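**Minutes – Gripper Maintenance and Setup, Trondville cell**
Chair: Yavuz Dönmez
Start: 14:10. Minutes of the December meeting accepted without changes.

**1. Finger pads and mounting plates**
Reference views for the bottle task on a cafeteria table were tabled. All three show both purple finger pads and both white mounting plates. 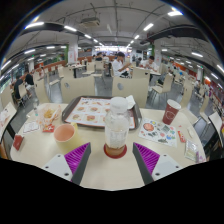
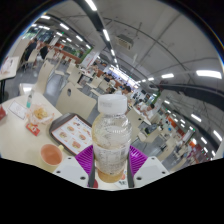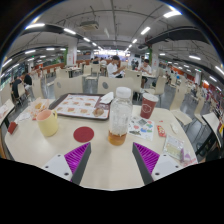 Question from Turnen: When does a finger pad get replaced instead of cleaned?

Answer from Dönmez: When a rib has split, or when the pad does not return to shape within 4 seconds of release. Surface marks alone are cleaned with a damp cloth and logged.

Pads are to be changed in pairs. Mixing a new pad with a worn one shifts the closing point sideways, and the jaw width reading then has to be zeroed again.

**2. Plate screws**
Givel reported that the plate screws on the spare unit had backed out during transport. Agreed:

- Check all plate screws by hand before each session.
- Retighten with the small driver from the Givel kit – no power tools.
- Replace any screw with a rounded head the same day.

**3. Service interval**
The current interval is 3200 open-close cycles. Gündoğdu asked to shorten it for the older unit. Not agreed; the wear log does not cover enough cycles on that unit. Item stays open.

**4. Jaw width zero**
The zero check is now run with the jaws fully closed, then fully open, 4 times. If the closed reading drifts between passes, the linkage is cleaned and the check is repeated. Turnen noted that the old setup sheet still gives the previous order of steps. The sheet will be withdrawn.

**5. Lens cleaning**
Dry cloth only. The alcohol wipes leave a film near the rim of the fisheye lens and are to be removed from the kit.

**Actions**
- Dönmez: order 100 plate screws and one box of pads.
- Turnen: reissue the setup sheet.
- Gündoğdu: extend the wear log for the older unit.
- Givel: remove wipes from the kits.

Closed 14:55.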